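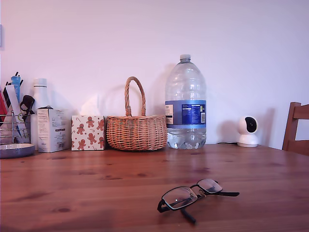 3.2 Where unopened mail is kept

Figure 3. A pen holder on a pine table, with a white card or envelope among the pens and other small items.

We asked 531 households in Watstead to tell us in which place they put a letter when they do not open it on the same day. The question was taken from the earlier survey of Purves and Jardine, but we changed the word "store" to "leave", as many people in the pilot understood the first one as a permanent place.

The most common answer was the kitchen bench, followed by the hall. A smaller group, 22 households, named a container made for another purpose – a fruit bowl, a mug or a pen holder (Figure 3). These households also reported more often that a bill was paid after the due date. The group is small and we do not wish to claim a cause.

Answers collected in December were treated separately. In this month the greeting cards change the behaviour of the whole household, and several people wrote that they open coloured envelopes at once and leave the white ones for the new year. The effect of the sender's name on the envelope is discussed in Section 3.3.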